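Abtropfgestell Skonda, zweistöckig
Kapitel 4: Aufstellen und Einräumen

Bitte lesen Sie dieses Kapitel, bevor Sie das Gestell zum ersten Mal mit Geschirr beladen.

1. Wischen Sie die Arbeitsplatte neben der Spüle sauber und trocknen Sie sie gut ab.
2. Stellen Sie das Gestell auf. In einer Küche mit Ecke ist der Platz in der Ecke der beste, dort steht es ruhig und stört nicht beim Kochen.
3. Prüfen Sie mit der Hand, ob alle Füße den Boden berühren. Wackelt das Gestell, drehen Sie es einmal um und probieren noch einmal.
4. Teller kommen nach oben und werden aufrecht angelehnt. Große Teller stellen Sie zuerst hinein.
5. Tassen stellen Sie auch nach oben, neben die Teller.
6. Leichte Sachen, zum Beispiel Dosen aus Kunststoff, legen Sie auf die untere Etage.

Achtung: Lange Messer niemals mit der Spitze nach oben in das Gestell stellen!

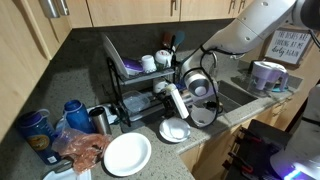 7. Flaschen und Krüge sind für das Gestell meistens zu hoch. Lassen Sie diese auf der Arbeitsplatte trocknen, am besten auf einem Tuch.
8. Deckel bitte getrennt von den Dosen trocknen, sonst bleibt Wasser im Rand.

Hinweis: Das Gestell ist nicht für die Spülmaschine geeignet. Reinigen Sie den Draht mit warmem Wasser und einem weichen Schwamm.

Ersatzfüße (3 Stück im Beutel) bestellen Sie bei Brurnine unter der Nummer 1873.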